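Bindar Two-Arm Teleoperation Kit
Set-up Guide, Section 4: Recording a Two-Handed Floor Task

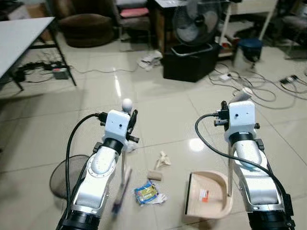
Figure 4-1. Broom in the left gripper, dustpan in the right, debris on the floor between the arms.

4.1 Scope

This section covers demonstration of a sweeping task by remote control. Complete arm homing and leader-handle pairing (Section 3) before starting.

4.2 Preparing the floor

1. Mark out the work area within reach of both arms.
2. Place light, dry debris between the arms. Paper scraps, tissue, cardboard tubes and snack wrappers are suitable. Do not use glass, liquids or powder.
3. Check the head camera view. Both tool ends and all debris must be visible. On glossy tile, dim or move any lamp whose reflection hides an item.

CAUTION: Keep loose floor cables outside the sweep path. A broom head can hook a cable and overload the wrist joint.

4.3 Loading the tools

1. Set both arms to HOLD.
2. Open the left gripper. Insert the broom handle between the fingers and close at 50 percent force.
3. Open the right gripper. Insert the dustpan handle and close at 55 percent force.
4. Lower the dustpan until it rests on the floor.
5. Pull each handle lightly. If it slips, reopen the gripper and reseat the handle.

NOTE: Thin metal handles may rotate in the fingers. Fit the Plerby grip sleeves if rotation continues.

CAUTION: Check that the cable at the back of each gripper has enough slack for full wrist travel.

4.4 Recording

1. Take hold of both leader handles and match the pose of the arms.
2. Press ENABLE, then RECORD. Wait three seconds before moving.
3. Hold the dustpan still with the right arm. Sweep with the left arm, using short strokes toward the lip.
4. When the debris is in the dustpan, raise the broom clear of the floor and press STOP.
5. Save or discard the episode in Hunon. Discard any episode in which a tool was dropped.
6. Rearrange the debris and repeat. Record 50 episodes per floor type.

NOTE: Do not correct the position of an item by hand while RECORD is lit.

Prepared by: Ragnheiður Zoëga
Revised: 13 May 2024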